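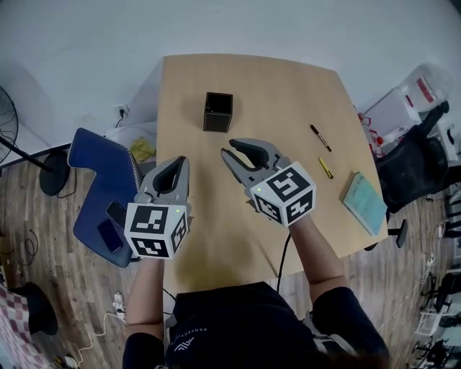 Our open afternoon at the Rusmont workshop was in February, and this page is for everybody who came and also for those who wrote to us that they could not. We had expected 20 visitors and prepared coffee for so many. The door list at the end of the day had 131 names. The main station was a simple desk task, done with a pair of hand-held grippers, one for each hand. You look from above at the table, with the black pen holder at the upper middle, and the marker with the red tip and the yellow utility knife beside it. The grippers are open and both have their small green light on. The white cubes with black patterns are the markers which we use to know the position of each tool.

Before more pictures, a few words about what the visit was. Edden is a small group and we work on teaching by showing. A person does a job with the grippers in the hands, the movement is recorded, and later a robot arm has to learn from many such recordings. We do not write a program for each job. For one simple task we like to have 300 good recordings before we begin training. For the desk task we had 294 on the morning of the open afternoon, so the last six were left for the visitors. I must say that these six were very different from ours, and this is good for the training, because we at Edden all move in nearly the same way now.

The programme had three parts. At two o'clock Mpho Botha gave a short talk about why we use tools held in the hand and do not steer a robot from far away. Her main point was the price, and the second was the feeling in the fingers. When you close the tool yourself, you notice at once if the thing slips, and you correct it without thinking. After the talk people could go to the table in pairs, and next to the window we showed some older recordings on a laptop. The arm itself was shown at four o'clock, when Kagiso Sibiya had finished with the calibration. It did the desk task slowly, and on the second try it dropped the marker beside the holder. We showed this also. Visitors should see what the arm can do today and what it can not do yet. 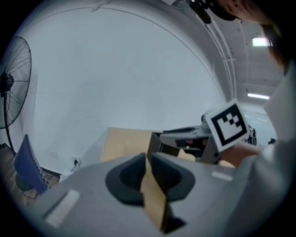 Cardboard was the second material of the day, and I think the more difficult one. A pen is stiff and has always the same form, but a flap or a loose piece can bend, and then the fingers must follow. We ask people to take hold with one gripper first and only after that to bring the other one near. Seen from the first gripper, the flat tan piece stands upright in the dark rubber pad, and the box is waiting behind it. From the right comes the second gripper with its square marker, which is tilted toward the camera. This turning is important for us. If a marker turns too far away from the camera, the software loses it, and the recording must be made again.

Some visitors asked why the inside of the fingers is rubber. We tried a harder pad last year and it was fine for boxes, but thin things escaped from it. The soft pad gives way a little and holds better. It also wears out faster, so we keep a bag of spare ones in the cupboard and change them when they become shiny.

Many also wanted to know if one gets tired. Yes, after half an hour you feel it in the wrists. We change the person at the table often, and we write in the log who was working, so that later we can see if the quality goes down with the time. The best advice for beginners is to keep the elbows low and move slower than you want to. Most people hurry in the first minutes – I did the same when I began here.

The youngest guests had the most patience. One girl of nine years repeated the marker task until she could do it with her left hand only, and she asked if the robot would also learn to be left-handed. Kagiso explained to her that it depends on what we show it, and she was not satisfied with this answer.

For those who asked about the names on the wall plan: Hallo is our program for recording, and Ông is the one which sorts the recordings and throws away the bad ones. They are used only inside our group at the moment. If you teach at a school or a college and would like to come with a class, please write to Mpho at least three weeks before. Groups of up to twelve are comfortable, with more it becomes too loud near the table.

We thank the neighbours on the ground floor, who lent us chairs, and all visitors who left a note in the guest book. Two gloves and a grey umbrella were left behind and can be collected at the Rusmont reception in the mornings.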